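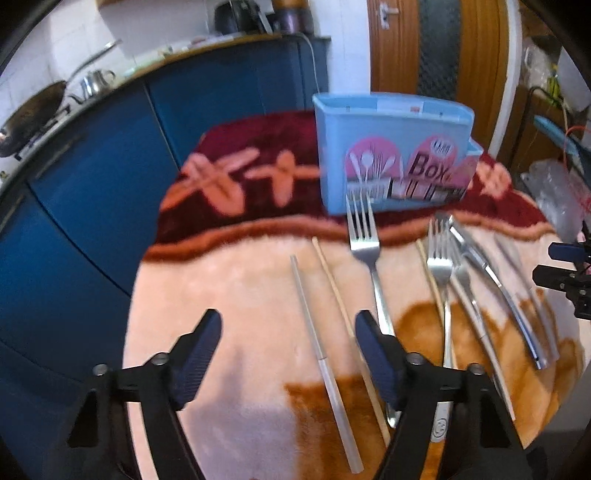 Besteck, Stäbchen und der hellblaue Kasten auf der Wohndecke

Besteck und Essstäbchen in einem Kasten — wie sortiert ihr das?

Garba Wike
Hallo zusammen, ich lese hier schon seit dem Frühjahr still mit und habe jetzt endlich selbst ein Anliegen. Wir sind im März in eine kleinere Wohnung gezogen, und die neue Küche hat genau eine Schublade, in der schon Schneebesen, Schere und Backpinsel wohnen. Das Besteck soll deshalb in den hellblauen Kunststoffkasten, der aufrecht auf der Anrichte stehen wird. Zum Sortieren habe ich alles auf dem Tisch ausgebreitet, auf der Plüschdecke mit den rosa Blumen (die stammt noch von meiner Tante, und ich hänge sehr daran).
Bei Gabeln und Messern komme ich zurecht. Schwierig finde ich die Stäbchen: Wir haben dünne aus Holz und dazu welche aus Metall mit vierkantigem Schaft, und in einem Kasten mit allem anderen verschwinden sie dauernd zwischen den Gabeln. Stellt man so etwas mit der Spitze nach oben oder nach unten hinein? Und dürfen Holz und Metall zusammen? Der Kasten ist 215 mm hoch, falls das hilft. Ich freue mich über jeden Tipp, auch über ganz einfache!

Nermin Çetinkaya
Lieber Garba, das kenne ich so gut, bei uns sah es jahrelang genauso aus! Ich stelle Gabeln mit den Zinken nach oben hinein, dann sieht man auf einen Blick, ob man die große oder eine kleine erwischt. Messer immer mit der Klinge nach unten, bei uns greifen nämlich auch Kinderhände in den Kasten. Stäbchen kommen mit dem dicken Ende nach oben, so fasst man beim Herausnehmen nicht an die Stelle, die später in den Mund geht.
Holz und Metall würde ich trennen. Die Holzstäbchen brauchen nach dem Spülen viel länger, bis sie durch und durch trocken sind, und unten im Kasten sammelt sich gern Wasser. Ich lasse sie über Nacht auf einem Geschirrtuch liegen und binde sie danach paarweise mit einem Gummi zusammen — das klingt umständlich, geht aber nach einer Woche ganz von selbst. Wenn der Kasten keine Fächer hat, nimm ein schmales Marmeladenglas als Einsatz. Meins fasst etwa 420 ml und steht seit Ewigkeiten in der Ecke. Und lass die schöne Decke beim nächsten Mal lieber auf dem Sofa, Plüschfussel an den Gabelzinken sind wirklich lästig.

Flellunance
Stäbchen einfach quer in die Schublade legen, fertig. Zur Not Schneebesen an einen Haken.

Garba Wike
Danke euch beiden! Das mit dem Marmeladenglas probiere ich heute Abend gleich aus, eins mit 500 ml müsste noch im Keller stehen. Haken habe ich leider keinen, und bohren darf ich in die Fliesen nicht.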